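Flullside Service Portal
Ticket 651 – Bin-picking cell, Flolley line: station stops and operator reassignment
Status: Open, awaiting site confirmation
Priority: Medium
Category: Robotics / Work organization
Opened by: Teodora Delić, Production Support, Kneževič
Assigned to: Zendus Integration Desk
Date opened: 8 May 2025

Summary of issue

The bin-picking cell stops with message 345 (no valid pick found) while bars remain in the bin. The stop is cleared at the pendant and the cell resumes, in most cases on the first attempt. On the early shift the message was recorded 13 times. On the late shift it was recorded four times with the same parts and the same program.

The operators formerly assigned to hand loading have been moved to inspection and packing. Under the present arrangement one of them must leave the inspection bench each time the cell stops. The site requests a technical remedy and a written statement of who is expected to attend the cell, and when.

Entry 1 – Production Support, Kneževič

Before the cell was installed, two operators per shift took bars from the bins by hand and placed them on the infeed. The work was repetitive and hard on the wrists, and the operators supported the change. The plan given to them stated that the cell would need attention at bin change only.

In practice the inspection operator has become the attendant for the cell, without this being recorded in the job description. The walk from the inspection bench is short, but each interruption requires the operator to set down a part, sign out of the inspection screen and sign in again on return. Two operators have asked whether missed inspection targets will be counted against them. The shift leads have been told to record the stops and to leave the targets out of individual reviews until this ticket is closed.

Please advise whether the stops can be reduced without a change to the gripper.

Entry 2 – Zendus Integration Desk

Received. The following information is needed before a cause can be assigned:

Program version shown on the start screen.
Whether the stops occur with a full bin, a part-full bin or a nearly empty bin.
Whether any lighting near the cell was changed after acceptance.
A picture of the bin taken during picking, with the arm in the bin.

Please do not adjust the minimum clearance value. It was set during acceptance and any change must be made by this desk.

Entry 3 – Production Support, Kneževič

The program version is the one delivered at acceptance. No update has been applied.

According to the shift records, the stops occur when few bars are left. With a full bin the cell runs without attention. The early shift receives the part-used bins left over from the night, which would account for the difference between the two shifts.

The lighting has not been changed by Maintenance. The blinds on the east side are, however, left open in the morning. The picture requested follows.

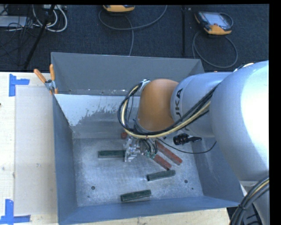 Gripper at the floor of the bin beside a green bar, with further green and red bars remaining.

The late shift lead adds that operators have at times reached into the bin to move a bar by hand after a stop. This was done with the cell paused and the enabling switch released, but it is not part of the approved procedure. The shift lead has instructed the team to discontinue the practice until a procedure is issued.

Entry 4 – Zendus Integration Desk

Thank you. The picture has been reviewed together with the cell log for the same shift.

Two points are noted. First, the back wall of the bin has a bright whitish patch below the seam, and the floor has light scratches and cloudy reflections. Bright areas of this kind can reduce the quality of the part search. Second, the remaining bars lie close to the floor, and two of the red ones lie side by side. When the search returns a bar with too little room for the fingers, the program rejects it and goes to the next. When every bar has been rejected, message 345 is raised.

The log supports the second point more strongly than the first. In the shift examined, nine stops were preceded by rejection for clearance and four by a failed search. A still picture does not show which condition applied to a particular stop, so the log has been used for this count.

Proposed actions:

1. Desk to enable the retry routine, which repeats the search from a second position before a stop is raised.
2. Site to close the east blinds during the early shift as a trial.
3. Site to leave the bin and its clamp as they are until the trial is complete, so that results can be compared.
4. Desk to provide an approved procedure for moving a bar by hand, including lockout steps.

Entry 5 – Production Support, Kneževič

Actions 2 and 3 are accepted and have been passed to both shift leads. Action 1 may proceed at the next changeover.

On action 4, the site asks that the procedure name a role and not a person. The operators have said that they are willing to attend the cell, and several have asked to be trained on the pendant. Their concern is that the duty was added informally and that it falls on whoever sits nearest. The employee representative has asked for the same point to be covered in writing.

Entry 6 – Zendus Integration Desk

Retry routine enabled remotely at changeover. The routine adds up to 15 seconds before a stop is raised. Operators should not press reset during this time, as doing so cancels the second search and raises the message at once.

Draft procedure attached to the ticket for site review. The role is given as "cell attendant" and is to be assigned on the shift roster. Pendant training is a requirement for the role.

Entry 7 – Production Support, Kneževič

First results with the retry routine and the blinds closed: three stops on the early shift, two on the late shift. One of the early stops followed a reset pressed during the retry. A notice has been posted at the cell.

The draft procedure has been reviewed by Safety. Two corrections are requested:

Step 4 should state that the gripper is to be moved clear of the bin before lockout.
Step 6 should require the attendant to confirm that hands and tools are out of the bin before the cell is released.

The cell attendant role will be shown on the roster for each shift. The inspection target will be lowered for the operator holding the role – the new figure is with the department head for approval. Until it is approved, stops will continue to be recorded and left out of individual reviews.

Entry 8 – Zendus Integration Desk

Both corrections made. Revised procedure attached. A training visit for the first group of attendants can be offered in July, or earlier by remote session if the site prefers. Please confirm the number of participants and whether the late shift can attend during paid hours.

Open items

Site to confirm training format and participants.
Site to confirm the approved inspection target for the attendant role.
Desk to review the clearance rejections again once a full set of shift logs is available.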